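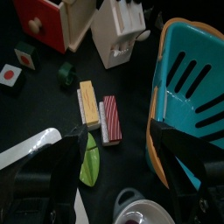

We kicked off on Tuesday with Vandana's results from the tidy-up task, and I'm taking notes again, so blame me for gaps. She's now got 300 demonstrations on the toy food set, and the policy trained on wrist view only is doing better than Milagros and I had bet on! The two oblong pieces, the yellow-topped one and the red one with white stripes, are still the awkward pair when they lie side by side like that – Baltasar thinks the grasp point drifts to the gap between them.

Gisela asked if we could drop the overhead view altogether. Not yet – Valentina wants the same comparison on the Sosa set first (342 episodes, labels half checked).

Agreed: Vandana reruns with 10 seeds, Baltasar looks at the grasp labels, I book the Skikolen machine for training. Milagros to send round the failure clips before lunch tomorrow.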